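4. Unpacking the shade and getting the table ready

Welcome to the good bit! The box is open, the instructions are flat on the worktop and you are about to meet your Nistholm shade. Give yourself a clear stretch of table and decent daylight. A spot by a window is lovely for this, and low sun across the surface is a real help when you are checking for marks.

What you need to hand

A soft dry cloth
A small dish for the screws
Scissors with rounded ends
A folded towel, at least 700 mm long

Unpacking

1. Wipe the tabletop down and let it dry. Grit is the enemy of a smooth finish.

2. Cut the tape along the top of the inner bag. Keep the blades shallow, as the shade sits close to the plastic.

3. Slide the shade out by its rim. Push the bag and any loose wrapping to one side of the table, and hang on to all of it until you have finished section 6.

4. Tilt the shade towards the light and look over the outside first, then turn it and look into the hollow. Take your time over this, it's a pleasing shape to get to know.

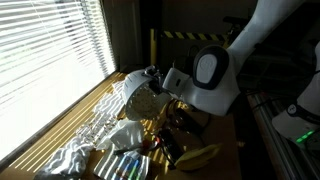 Words: the Sustaretti handbook team
Section revised in September

5. Run the cloth once round the rim, inside and out. If the cloth snags, stop and see "Rough spots" in section 9.

6. Lay the towel out and rest the shade on it, open side down. It will sit there quite happily while you sort out the fittings.

7. Tip the screw packet into the dish. You should have 13 screws, and yes, one of them is a spare.

Note: Specks on the inner face are part of the Nistholm material and every shade has its own pattern. They don't need cleaning off, and scrubbing will only dull them.

Note: The Rantala shade is deeper and a fair bit heavier. If that's the one you have, follow steps 1 to 7 in the same way but fold the towel double.

Caution: Never lift the shade by pushing fingers or tools through an opening in it. Hold it by the rim.

Caution: Plastic wrapping is a suffocation risk. Keep it well away from babies, small children and pets, and don't leave it lying about once you're done.

Caution: Don't leave the shade balanced near the table edge, even for a moment. A drop of 90 cm on to a hard floor can crack it.

Trying the fit

Now for a quick dry run, before anything goes near the ceiling. Turn the shade over on the towel and lower the fixing ring into place. Turn the ring clockwise until it clicks. If it feels stiff, take it out, line up the two arrows again and have another go. It should drop in with hardly any pressure, and it's a very satisfying click when it does!

Leave the ring in, put the shade back open side down and go to section 5 for the cable.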